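Notebook, textile care bench, March

Wash trial on the Rultik detergent, second batch. Aim is to find out how much the dose can come down before collar soil stays in. Swatches cut from Idon cotton jersey, 144 in all, soiled with the standard sebum mix and left overnight. Machine set to 42 degrees, 20 g dose, normal spin. Water hardness not yet measured for this batch; the strips ran out.

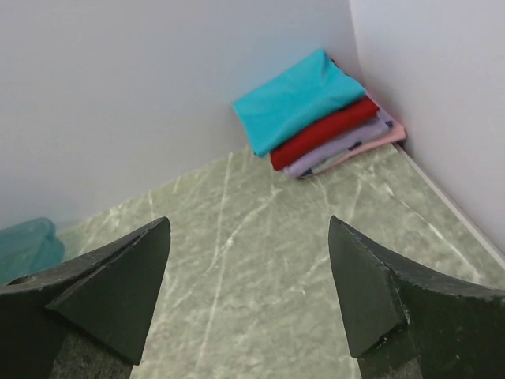

Drying is the weak part of the method. Swatches hung near the heater curl at one side and then read too dark, as the reader head does not sit flat on them. Tried pressing under glass, which helps but leaves a shine on the jersey. Surface wear also matters more than I had allowed for: a rim scuffed like the one on the right-hand finger, with small lighter flecks, is close to what abraded dark cloth looks like under the lamp, and the reader cannot tell that from leftover soil. Abraded pieces are to be put aside before reading. Babar Satti wants them kept in a separate envelope, with the batch number on the outside.

Read 31 swatches before lunch. Spread between repeats is wider at the low dose. The Nando reader drifts if left on, so re-zero on the white tile at the start of each row. Jankauskaitė's sheet has the correction for drift, but it was worked out for polyester and I have not used it.
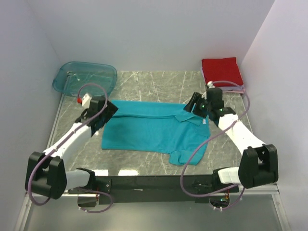

Page last changed: March, 16:42

Whole garments next. Folds are the problem there, as cloth along a crease shades darker and the reading goes with it. Measure on flat areas only, two points on the collar and one on each sleeve. No reading within a finger's width of a seam.

To do: order hardness strips, repeat the low dose row, ask Babar for the key to the drying cabinet.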